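A Church Below the Road
By Eyerusalem Gebru
Oct 3, 2022

The first thing you hear at Workneh is the drum. It comes up through the ground before it reaches your ears, or at least it felt that way to me, standing on the path in borrowed shoes with my scarf slipping off my hair for the third time. It was still dark. The road from Mison had taken us over two ridges and one very opinionated herd of goats, and I had arrived grumpy. Ten minutes of that drumming and I was wide awake!

Workneh is a rock church, cut straight down into the hillside so that its roof sits level with the grass. You could walk past it at night and never know. Steps lead down through a trench barely wider than my shoulders, the walls polished by hands, and then the trench turns and there is the door, with a cross carved over it and a line of shoes beside it.

Berhanu Alemayehu has been a deacon here since he was a teenager, and he talks about the building the way some people talk about a grandmother. The monks date it to 1524, from a note in the margin of their oldest gospel book. He showed me the page, lifting it by the corner with two fingers. The ink is brown now, and someone long ago let candle wax fall on the last word.

"People ask me who built it," he told me. "I tell them nothing was built. They took away what was not church."

I've been turning that over ever since.

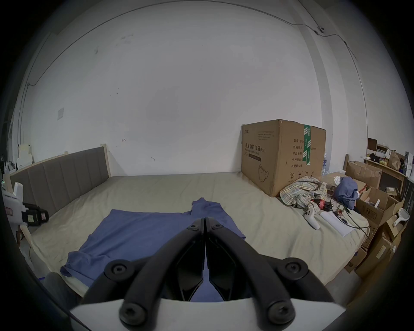
The service on an ordinary Sunday runs for hours, and everyone stands. Prayer sticks are stacked near the entrance, and an older woman pressed one into my hand with a look that said I would need it (she was right, and by the second hour I was hanging off it like a coat). The chanting is in Ge'ez. I grew up hearing it in my parents' parish and still catch only a word here and there, but you follow it with your feet. The singers sway, the sistrums shiver, the two big drums start slowly and then pick up, and the whole room leans with them.

Come in February if you can. The hillside is dry and gold then, and pilgrims walk in from Forside and the villages past it, some of them for two days. Last winter 800 people came for the feast. The church itself holds a small fraction of that, so they line the rim of the trench in their white cotton and sing down into it. Berhanu says that from inside it sounds like rain.

I stayed four nights in the guest quarters on the Mison side, and I would have stayed longer. Mornings were for church, afternoons for coffee, and the evenings belonged to whoever had the best story about a saint. My favorite was the one about the monk who scolded a leopard for being late to vespers. I heard it three times with three different endings.

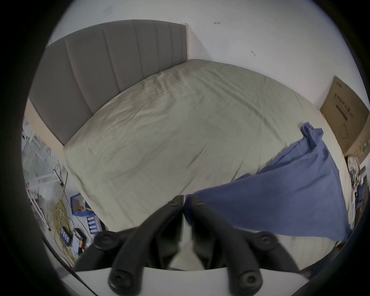

What surprised me most was how busy the place is between services. There's a school in the shade of the junipers, where boys learn the psalms by shouting them, all at once, each on a different verse. I don't know how anyone learns anything in that racket, yet one of them, a serious nine-year-old, recited a whole psalm for me without a stumble and then asked whether I knew any. I managed half of one. He was very kind about it.

There is repair work too. Water gets in along the north wall, and a stretch of painting there, a row of apostles with enormous eyes, has started to lift from the stone. A conservation group called Prurness has been working with the monks to dig out the old drainage channels, which had filled with 475 feet of packed earth and roots. They have cleared the part above the sanctuary and will go on to the rest when the rains are over. The monks insist on doing the digging themselves, with prayers at the start and a long lunch in the middle.

On my last morning I got there early enough to find a place by the wall, under the apostles. Someone had lit a taper on the ledge and the big painted eyes seemed to follow the drummers. Berhanu nodded at me from across the floor, the first drum sounded, and the woman with the prayer sticks was already on her way over with mine.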